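Speaker notes, Tue 21 October, evening meeting in Flurnby
Talk: Keeping a small library's old computers alive

Slide 1. Say good evening, thank Isla Partington for the invitation. Speak slowly. Water is on the left.

Slide 2. Who we are. The library in Clirnbridge has 2,000 members and a reading room that closes at eight. Many people come only for the computers: job forms, bus tickets, letters to the tax office. In May we had to decide, buy new machines or repair the old ones.

Slide 3. The money. One new desktop was offered to us for 490. The budget for the whole year was 1,000. Wait here, let them do the sum.

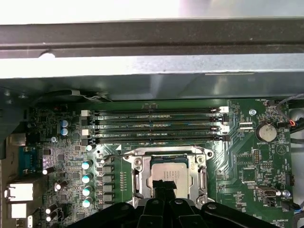
Slide 4. What we did first. We asked the users what is slow. Most of them said the printing, and this we could solve with a longer cable and a new driver. Tell the story of the lady from Maihi and her 400 recipes (short version!).

Slide 5. Where parts come from. Brendedov sells used memory and processors, tested, with a return period. Ask always for the exact board model before you order. I did not ask the first time and I paid the postage two times.

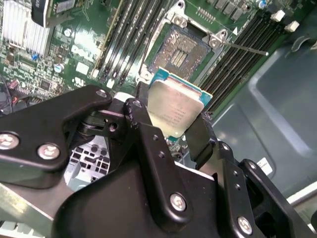
A desktop processor next to its open socket.

Slide 6. Rules for the evening repair group. Write down every change in the blue notebook. Do not repair a machine which a reader has booked for the next morning. If you are tired, go home.

Slide 7. Questions. If they ask about Windows licenses, say I will answer by email.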